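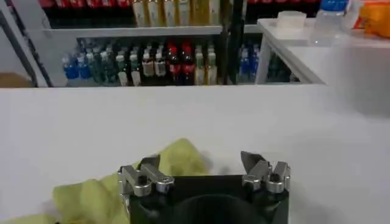
2 min read | Print | E-mail

brarna_flo: 300 for shelving like this at Skuvedach? I don't buy that it's worth it. Bottles are heavy.

yensuk45: Mine has held fine for 14 months - water, cola, all of it.

brarna_flo: Fine so far. And who keeps a white table clean with only a cloth?
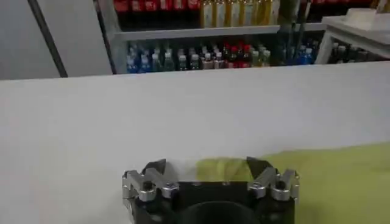 Green cloth on the table, drinks on the shelves behind.

Aušra Ž.: Disagree, white wipes down easily. I'd worry more about the price.

yensuk45: Breldale wants 200. Go look.

3 comments | 2 shares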